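Section 4: Setting Up Your Pirus Baby Monitor for Nighttime

By now you've charged both units and, with any luck, found a quiet ten minutes while somebody small is napping. Take your time with this part. You only need to do most of it once, and it's a lot easier in daylight than at three in the morning with a baby on your shoulder.

Placing the nursery unit

1. Pick a shelf or dresser at least 3 feet from the crib, and well out of reach of little hands (they get longer every week, it seems!).

2. Run the power cord down behind the furniture and fasten it to the wall with the clips from the small paper bag.

3. Turn the unit so the microphone side faces the crib. A fan or white noise machine should go on the other side of the room if you have the space.

CAUTION: Never place the nursery unit or its cord inside the crib, on the crib rail, or anywhere your child could pull it in. Cords are a strangulation hazard.

Pairing the two units

4. Hold down the Link button on the parent unit until the light blinks.

5. Walk to the nursery unit and press its Link button once. Both lights turn steady when the units have found each other.

6. Ask someone to talk softly beside the crib while you carry the parent unit to your bedroom, the kitchen, and wherever else you spend your evenings. If you hear crackling, move the nursery unit a little higher and try again.
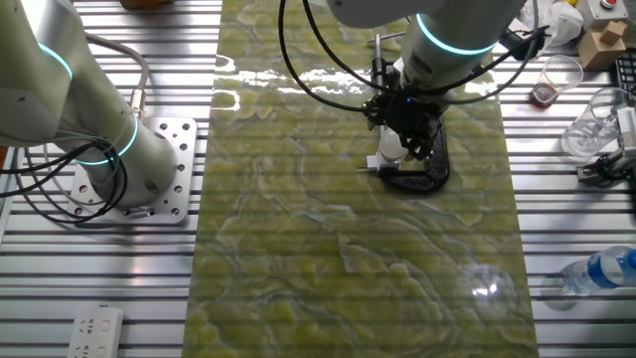 Thick walls and big metal appliances can shorten the range, so older houses may take a bit of trial and error. In an open yard with nothing in between, the units will reach 652 feet.

Choosing a sound level

7. Press Menu, then Sound, and choose a number from 1 to 20. We suggest starting at 8 and living with it for a night or two.

Note: Babies are noisy sleepers. They grunt, sigh, and squeak, and a high setting will bring you every bit of it. If you find yourself sitting bolt upright at each little snuffle, go down a step or two - you'll still hear a real cry.

8. Press Menu again to save. The screen shows a small moon when night mode is on.

CAUTION: The monitor is a helper and can't take the place of an adult checking on your child.

If the parent unit beeps twice and shows code 214, the battery is low. Set it in the charging cradle overnight and it will go on listening while it charges.

Guide revised 19/10/2026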